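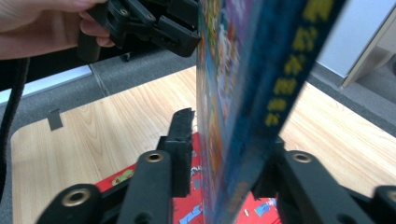 How often should a child's bookshelf be sorted out?

Every four months or so is enough for most homes. A small shelf that gets heavy use may need it more often, and a shelf in a spare room can wait until it looks full.

Set aside an afternoon for the first time. After that it goes much faster. You will need a soft dry cloth, a white eraser, clear book tape and two boxes.

Step 1. Empty the shelf
Take everything off, including the things that are not books. Wipe the shelf boards and let them dry before anything goes back. Check the wall bracket while the shelf is light. If it moves when you pull on it, tighten the screws now.

Step 2. Make three piles
Keep, pass on, repair. Let the child choose first if they are old enough to want a say. Books they have outgrown but still ask for stay in the keep pile. Damp or moldy books should not go in any pile. Bag them and throw them out. 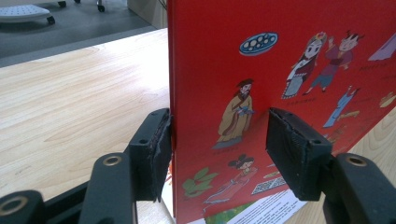 Red illustrated board book, standing on edge.

Step 3. Clean the covers
Glossy covers can be wiped with a cloth that is barely damp. Dry them right away. Do not wet the page edges, as the layers of a board book will swell and split. Pencil marks come off with the eraser. Crayon usually leaves a stain and is not worth a lot of rubbing.

Step 4. Mend the repair pile
Loose spines can be fixed with clear tape cut 1 inch longer than the book, then trimmed. Press it down from the middle outward. For split board pages, use a thin layer of white glue, close the book and leave it under something heavy overnight.

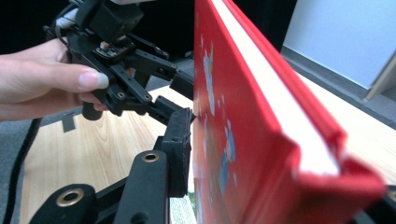 Thumb forward, fingers curled underneath.

Step 5. Put the books back
Tall books go at one end and short ones at the other. Leave a gap the width of your hand on each row so a child can pull one out without bringing down the rest. Heavy books belong on the bottom row. Thin paperbacks do better in a bin, facing forward.

If you have more books than space, keep about 15 out and store the others in a closed box. Swap them when interest drops.

Passing books on
The Fondgate library takes clean children's books at the side desk until 4 in the afternoon. The swap shelf at Zarkbridge is open later but has no room for large sets. Tape box lids shut and write the age range on top.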